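Re: [wulledgate-parish] School dinners going to Maddocks

Zinash Worku wrote on 23/08/2022:
> Fillden says moving to Maddocks will save 900 pounds a term and
> the children will get a proper hot meal. I think we should back it.

Zinash, save it against what? The Brarncombe kitchen was promised the same in December, and they were back on packed lunches after 3 weeks. I'd want to see the price per meal in writing, and who pays for the van.

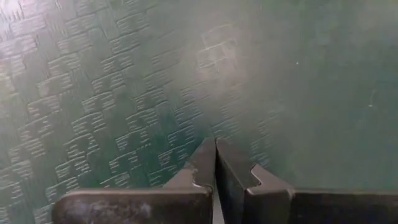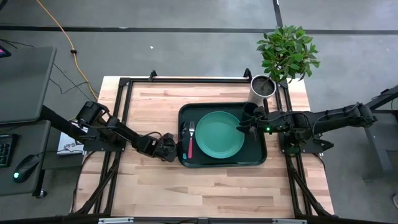
Second picture: plate and fork on a green tray.

"Proper" is doing a lot of work in that leaflet too. It lists 16 dishes and only two of them have no meat. Has anyone on this list eaten one? I'm not signing a letter of support on the strength of a leaflet.

Roswitha Imhof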